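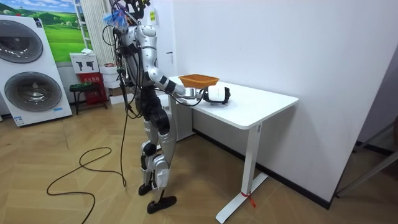
NOTICE TO RESIDENTS OF THE OLTEANU BUILDING

Residents are advised that the orange basket is at the white table and is to remain there until the inventory closes in May. Keys, letters and other personal articles may be placed in it at the owner's risk.

The Office of Household Effects has received 330 letters concerning the basket. Most ask that it be given to Mrs. Corina Moldovan of Apartment 9, whose late aunt is said to have woven it. The Office has no form for baskets. It has a form for vessels, and a form for furnishings under 700 grams, and Mrs. Moldovan has completed both.

On 24th April the Inspector, Mr. Grigore Radu, visited the room in person. He recorded the parquet as sound, the wall as white and the table as level. He then sat on the floor for most of the afternoon -- the regulations do not provide a chair -- and wrote nothing further in the register.

When Mrs. Moldovan came in, he asked whether her aunt had always worked in orange. She replied that her aunt had worked in whatever the shop in Tenulano would sell her on credit, and that one winter the shop had only orange.

Mr. Radu entered this statement under Remarks. It has been given the number 1016 and may be consulted on request during office hours.

Mrs. Moldovan has consulted it twice. On the second occasion she brought a pen and corrected the spelling of Tenulano, and the Inspector initialed the change.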